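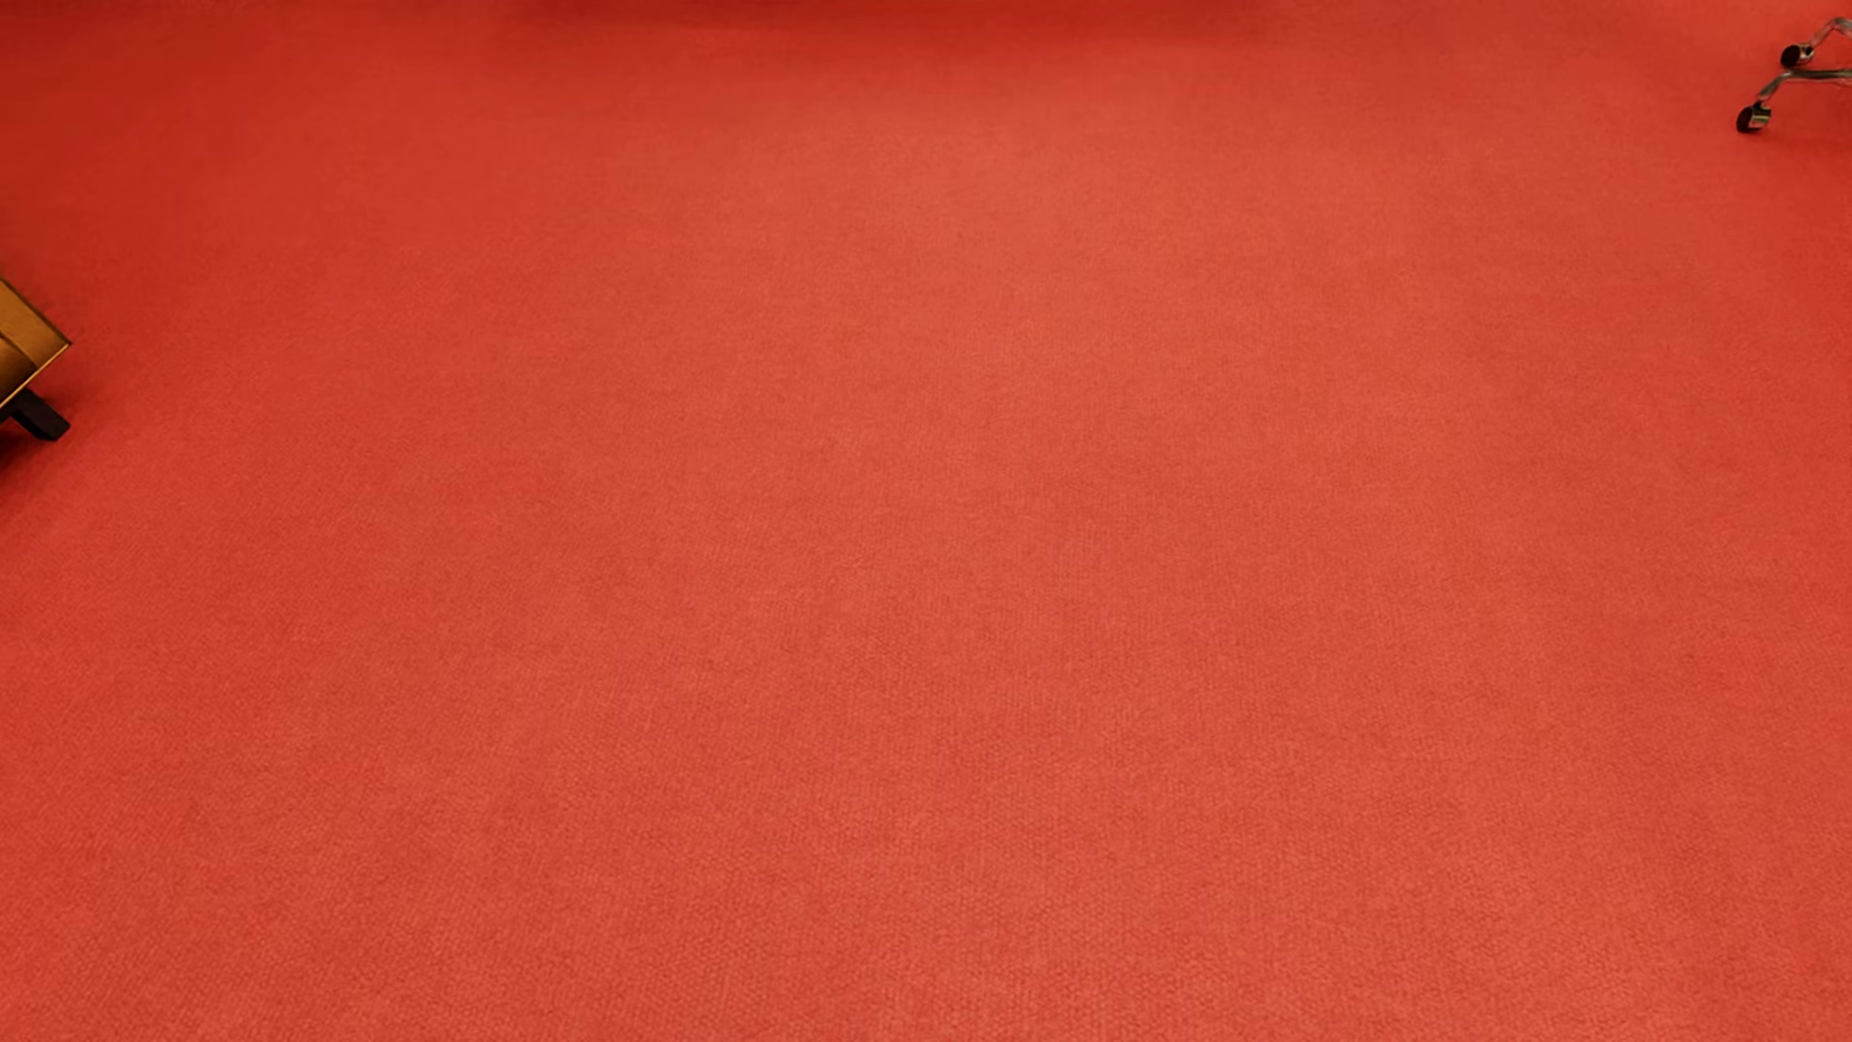

Yamila Huenchumán wrote in to ask whether a picture can properly be called a copy when the painting it was copied from has been lost. She had read my earlier post on the Costell altarpiece and felt that the word was being used too freely, both in the museum's label and by me.

The objection is a fair one and deserves a fuller answer than the comments section allows. The panel in question is the small Saint Jerome in the Hodwood collection, painted in oil on oak and listed in the handwritten inventory as number 691. The saint sits at a sloping desk with his left hand on a skull and his right hand raised to his temple. A window behind him opens on to a river and a steep town. The inventory describes it as 'after the large Jerome formerly at Flolareck', and every later account has repeated that phrase.

The large Jerome has not been seen since the house at Flolareck was cleared. What is known of it rests on two sources. The first is an engraving, printed in reverse, which omits the window altogether. The second is a short entry in the sale list, where the picture appears as lot 68 and is called 'a Hermit reading, very fine'. The saint in the Hodwood panel is not reading. His book is closed, and a pair of spectacles has been laid on its cover.

It is possible that the clerk who drew up the sale list looked at the painting for no longer than he needed to. It is equally possible that lot 68 was a different composition, and that the engraving records something else again. In that case the Hodwood panel would stand alone, and the term 'copy' would have to be withdrawn.

My own view remains that the panel repeats an earlier design. The underdrawing, examined when the picture was cleaned in 2000, is even and without correction in the figure and the desk. The landscape, by contrast, was drawn freely, and the bridge was moved twice. This is what one would expect of a painter who had a pattern for the saint but supplied the view himself.

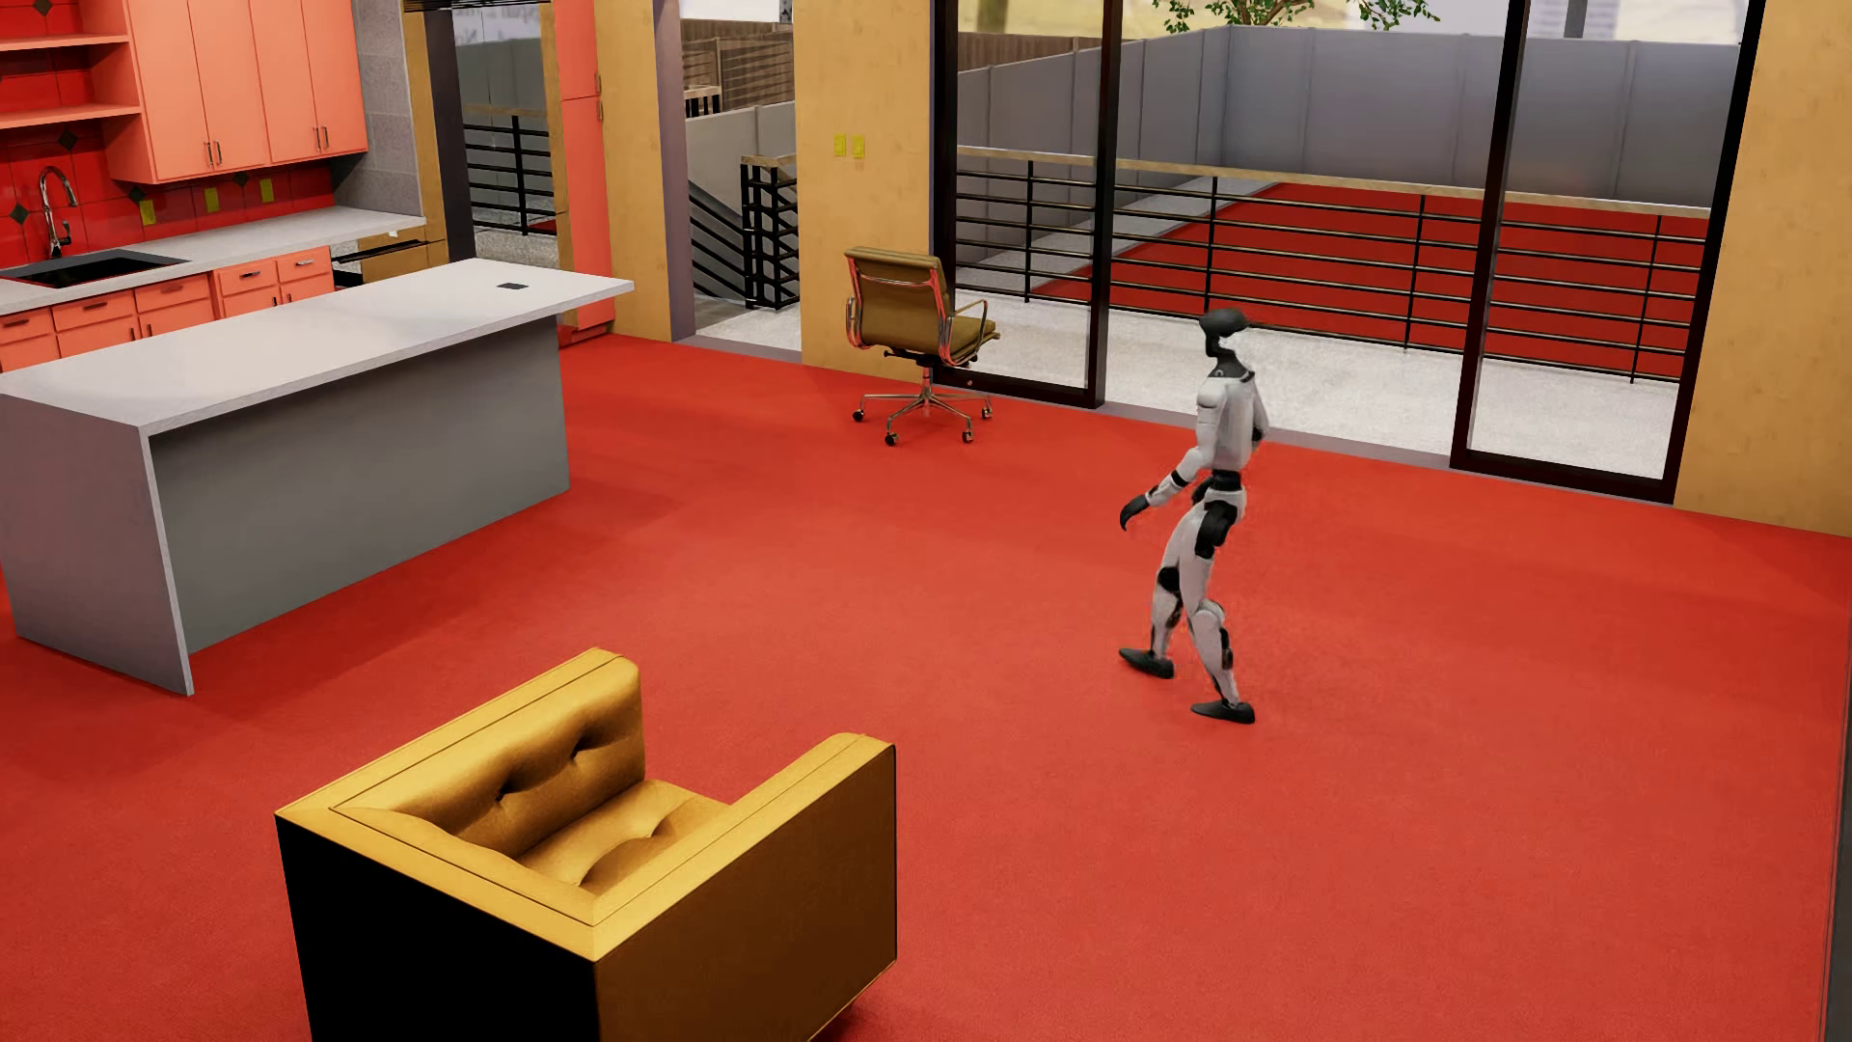
The raised hand offers further support. The thumb is turned at an angle which makes little sense on the panel but is quite natural in the engraving, where the finger rests against the edge of a hood. The painter of the Hodwood panel has left out the hood and kept the thumb. Errors of this kind are common in workshop repetitions and are often more useful than the passages which were done well.

On the matter of wording, I would accept a compromise. 'Copy' suggests that the two works could once have been placed side by side and found to agree, and for this there is no evidence. 'Version' is weaker but safer. The Muli catalogue uses 'derived from a lost composition' for its own half-length Jerome, and that form of words seems to me the best available, although it is rather long for a label.

Readers who wish to pursue the question should note that the engraving is reproduced the wrong way round in the older handbook – that is, it has been turned to match the panel without any remark to that effect. I was misled by this myself for some years. The impression in the Costell print room is the one to consult. It is kept in box 1140 with the other hermit saints and can be seen by appointment in the mornings.

A corrected paragraph will be added to the altarpiece post in December. The frame of the Hodwood panel, which carries a later inscription and a coat of arms that I have not yet been able to identify, will be treated separately.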